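Pre-Hire Vehicle Inspection – Wedding Limousine
Operator: Ostard Wedding Cars
Vehicle: long-wheelbase limousine, cream, seven seats
Inspected at: Gostthorpe yard, 22 March 2026
Inspector: Dzifa Asamoah

Result codes: P = pass, A = advisory, F = fail, N = not checked

EXTERIOR

1. Bodywork and paint – P
Described on the booking sheet as "flawless." Stone chips along both sills and a touched-in scratch on the rear door. Safe enough, but somebody should change the wording.

2. Tires, tread and pressure – A
Tread legal all around. The front pair are a different make from the rear pair and look a good deal older. I was told they were replaced last November. The invoice I was shown says Kurneck and gives no tire size, so I can't match it to this car.

3. Lights and turn signals – P
All working. Left rear lens has a hairline crack, dry inside.

4. Ribbon and hood ornament fixings – A
Ribbon hooks are held on with tape. They stayed put on a slow lap of the yard. I would not bet on them on a highway.

PASSENGER CABIN

5. Seat belts, all positions – F
2 rear belts do not retract. The driver says passengers "never use them anyway." That is no answer. Car does not go out with passengers in those seats until they are fixed.

6. Doors open from inside – P
Child lock was on at the right rear. Turned off and tested again.

7. Jump seats – A
Latch works on the second or third try. Try it with someone in a full dress and see how you get on.

8. Fire extinguisher – F
Present, under the front seat, gauge in the red. The service tag is signed but has no year on it. Handy.

9. Carpet and trim – P
Clean. Strong smell of air freshener, so I lifted the mats. No damp found.

10. Drinks cabinet – P
Glasses secured. Key missing, door held by a magnet.

MECHANICAL

11. Brakes, road test – P
Stops straight. Parking brake holds on the ramp.

12. Fluid leaks – A
Fresh drip under the power steering pump. "Always done that" is noted as the driver's opinion.

13. Mileage since last service – A
Logbook says 147 miles. The trip sheets for the same period show more than 200. One of these is wrong and I have asked Saragih Garage for its own record.

14. Battery and charging – P

15. Air conditioning – N
Driver said it blows cold. It was a chilly morning and I did not get a chance to check, so it stays at N.

PAPERWORK

16. Insurance for hire use – P
Original seen.

17. Driver's license and hire permit – A
License seen. Permit seen as a phone photo only. Bring the real one.

Overall: NOT RELEASED. Items 5 and 8 to be put right and seen by me, with the car present – a phone call will not do. Advisories to be cleared within 11 days.
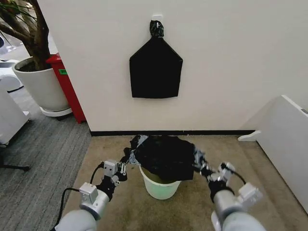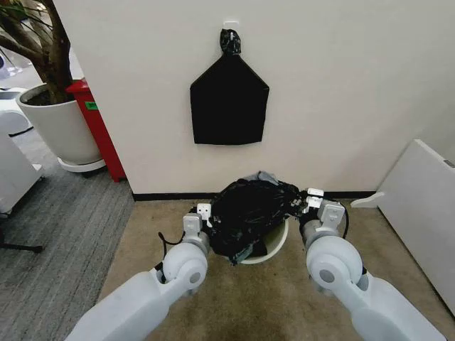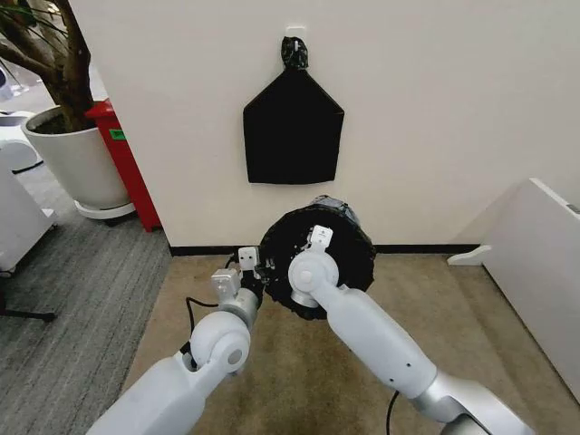
First two pictures: black garbage bag held by both grippers. Third: round black object, same place.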